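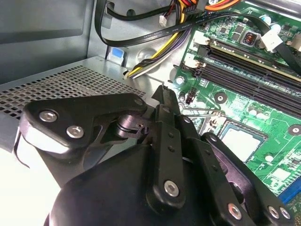 How a Computer Remembers and Thinks

A computer follows instructions. Every game, song and homework page is a set of instructions and numbers stored as tiny electric signals. This page explains where those signals are kept, how they move, and which part does the work.

Bits

A bit is the smallest piece of information in a computer. It can be 0 or 1. Inside the machine, a 1 is usually a higher voltage and a 0 is a lower voltage. Voltage is the push that makes electricity move.

One bit can answer one yes-or-no question. To store larger things, computers group bits together. Eight bits make a byte. One byte can hold any whole number from 0 to 255, or one letter of the English alphabet. The word "cat" takes three bytes.

The number 7, written in bits, is 111. The number 14 is 1110. Each place is worth twice as much as the place to its right: 8, 4, 2, 1. To read 1110, add 8 + 4 + 2 + 0.

Transistors

A transistor is a very small switch with no moving parts. A signal on one side of the switch turns it on or off. When it is on, current can flow through. When it is off, current is blocked.

Several transistors joined together make a logic gate. An AND gate gives a 1 only when both of its inputs are 1. An OR gate gives a 1 when at least one input is 1. Gates can be joined to add numbers, compare them, or hold on to a bit for later.

The processor

The processor is also called the CPU, short for central processing unit. It repeats the same steps:

1. Fetch. Get the next instruction from memory.
2. Decode. Work out what the instruction means.
3. Execute. Do it.

A typical instruction is very simple, such as "add these two numbers." A clock signal keeps the steps in time. A clock speed of 1 gigahertz means one billion ticks each second.

The motherboard

The motherboard is the large flat board that connects the main parts. Thin lines of copper called traces carry signals across it. On many boards, the processor fits into a holder called a socket. Small contacts in the socket line up with matching contacts on the processor.
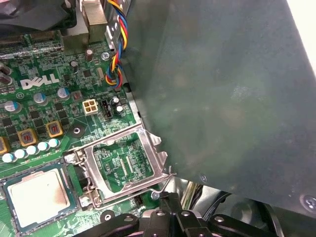

A Dell motherboard with its CPU socket open and empty.

Processors get hot when they work. A block of metal called a heatsink draws the heat away, and a fan moves air across it. Some computers have a plastic shroud that guides the air.

Memory and storage

Main memory, or RAM, holds the programs and data in use. It is fast, but it loses its contents when the power goes off. Storage, such as a solid-state drive, is slower and keeps its contents without power. Saving a file copies it from memory to storage.

Try it: a paper memory

You need 4 coins. Lay them in a row. Heads is 1 and tails is 0. From left to right, the coins are worth 8, 4, 2 and 1.

Make the number 7. Make the number 14. Find the largest number your row can show. Then add a fifth coin on the left, worth 16, and find the largest number again.

Words to know

Byte: a group of eight bits.
Contact: a metal point where electricity passes from one part to another.
Trace: a copper path on a circuit board.

Text by Anahera Te Moana. Checked by Kornél Oláh.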